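Reading time: 2 minutes

Gelovent Teach Kit

The Gelovent Teach Kit records manual and remote demonstrations on small desktop arms and plays them back as joint trajectories. It fits arms with up to 7 driven axes, including the gripper.

Two input modes are supplied. In hand-guided mode the motors are released and the operator moves the arm through the task. In remote mode a leader handle drives the arm over a wired link, and the motors stay under power. Both modes write the same file format, so takes can be mixed in one task.

Storage: 900 takes on the internal card
Supply: 8 V, barrel connector
Leader cable: 17 dm, replaceable
Export: plain CSV, one row per sample

Dandar firmware is preinstalled. The Losham leader handle is sold separately and is required for remote mode.

For first takes, use a fixed surface and a single part. A studded baseplate gives repeatable start positions, and a brick can be returned to the same studs between takes. Release height should be taught separately from approach. 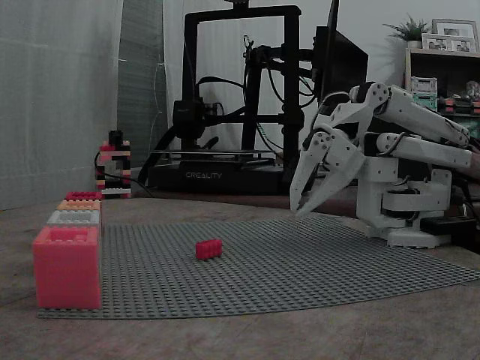
Valdis Paulauskas writes that hand guiding gave him smoother approaches, but that he switched to the leader handle for the grasp itself, as his own hand kept pushing the wrist off line. Takes can be split at any sample and the halves recorded in different modes.

Spare handles and cables ship from Løken on Wednesday.

Contact | © Gelovent | Back to top

This site uses cookies to remember your basket. Accept / Settings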